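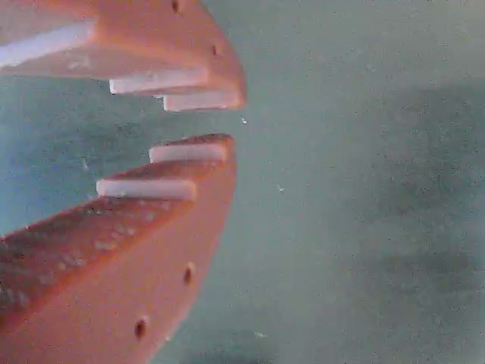
Diary of the Records Office, Flallimon Town Library
October 21, 2018

The office opened at the usual hour. Cecilia Atinga was on leave, and her desk duties passed to Delali Quansah until the close of business.

The morning was given to the Jiang deposit, received in August. Of the 203 letters in the deposit, 126 have now been listed and placed in folders. The remainder are in poor order and several have lost their envelopes. Mr. Quansah has asked that undated letters be kept together at the back of box 12 – a sensible request, which was approved.

Savita Sandhu called to inspect the reading room windows. The north window still does not close fully, and the map cabinet will remain at the far wall until it has been repaired.

A written inquiry was received from Ebenezer Alhassan regarding the Ulard parish registers. He was informed that the registers before 1890 are held elsewhere, and a copying form was enclosed with the reply.

Rain from three o'clock. Two readers stayed until closing. The key to the lower store was signed back in by Amerley Arthur at 5:40.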